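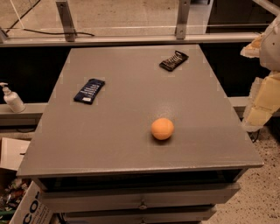
Household Organization, Unit 6: Cabinet Tops and the Drawers Under Them
Instructor: Taras Tymoshchuk
Sarbridge Adult Learning, Skallasside Room

Handout for students. Bring it with you to the April meeting.

1. What we mean by a landing surface

A landing surface is any flat top between the door and the place where things are kept. People put down what is in their hands and go on to the next job. Small cabinets get used this way more than tables do, as they are the right height and nobody sits at them.

Three kinds of items collect on a landing surface:

Food that was meant to be eaten soon (fruit, wrapped snacks)
Papers and mail
Things on their way to another room

Food is the kind we deal with in this unit. Papers were covered in Unit 3.

2. Top or drawer

Decide by how the item keeps and how easily it is forgotten.

Fresh fruit stays on top, in the open, where air can get to it. Put it in a shallow bowl if there is any chance of it rolling. A round fruit near the front of a smooth top needs only a bump to the cabinet to end up on the floor.

Sealed packets go in the upper drawer. They don't need air, and wrappers with printing on them make a top look busy even when there are only a couple. Dark packets are also easy to miss against a dark surface in the evening. Lay them flat, label side up, all in the same direction.

Opened packets do not go back in the drawer. Clip them and move them to a lidded box, or finish them.

The lower drawer is for things used less than once a week. Do not put food in it. It tends to be forgotten there until it is out of date.

3. Checking the cabinet first

Before assigning drawers, pull each one all the way out and look at the following.

Gap under the top. Some cabinets have an open space between the top and the upper drawer front. Crumbs and small wrappers go in there. Wipe it out with a cloth wrapped around a ruler.

Knobs. A single center knob should be tight. Turn it by hand, and if it spins, tighten the screw from inside the drawer.

Front edge of the top. This is where wear shows first, from hands and from things being dragged off. A worn edge may take up water, so wipe it with a damp cloth and dry it right away.

4. Wiping down

Take everything off. Wipe from the back edge to the front. Dry with a second cloth. Put back only what you decided on in section 2. Done daily, the job is short enough to do while the kettle heats.

5. Practice assignment

Pick one cabinet at home. For a week, clear the top each evening and write down what you took off it and where it went. At the end of the week, mark any item that came back more than once. Those items need a drawer or a bowl of their own, and we will choose one for each of them in class.

Students sharing a house can hand in one list between them. Put both names on it.

Reading for next time: Unit 7, Shelves Above Eye Level, first half only.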